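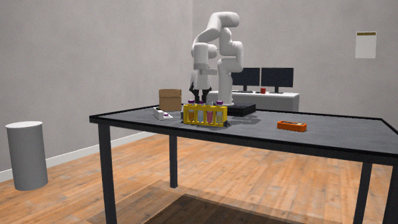
Start with the rack, then write the code

Filed under: Workshop tips > Software & control

My first tip for anyone planning moves for a simulated arm is to pick one awkward object and get everything right around that before you touch the rest. For me it's the yellow test tube rack. Four tubes in a row, three with purple caps and one without, so the tops aren't all the same and your perception code can't get away with one lazy rule for the lot.

I keep a separate hover pose for the rack, fingers pointing straight down, and I save it by name in Geum (my planner, and I'm fond of it, warts and all). Every pick starts from there and every pick goes back there. It sounds fussy, but it cut my silly collisions down more than any clever setting ever did! If you let the planner choose its own way in, sooner or later it'll come at the tubes sideways.

Put the cardboard box in your collision list too. People add the thing they're picking up and forget the big brown lump next door. A plain box shape is fine – don't spend your evening modelling flaps.

While you're at it, set the speed limit for the approach separately from the speed limit for the long swing across the table. I use 8 small steps for the last bit down and let it get on with things everywhere else. And cap your planning attempts. Mine stops at 4000 samples, and if it hasn't found a path by then I've usually put the goal somewhere daft, like inside the tabletop.

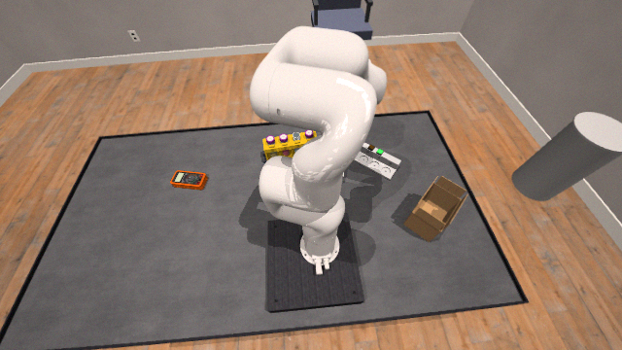

Check what the arm is hiding

From behind the base, the arm's own links get in the way of nearly everything. You lose the gripper altogether, plus a bit of the rack and one end of the white and grey device with the three round dials. So before you blame your detector, look at what the camera can see from where you've put it. I lost most of April to a "bug" in Flavau that was just the elbow sitting in front of things.

I now run 2 views and only trust a position when both agree, or when one view is clear and the other is plainly blocked. Mask the arm out first, using the joint angles you already have, or you'll get white blobs reported as objects.

Shadows are the other nuisance. The mat is dark and the shadows are darker, and an early version of mine kept drawing them as part of the multimeter. Matching on the orange casing sorted it, with the display end used to work out which way round it's lying.

Last thing – save your object poses in the base's coordinates and leave the camera's out of it. Then you can shift the view about as much as you like and your saved moves still make sense.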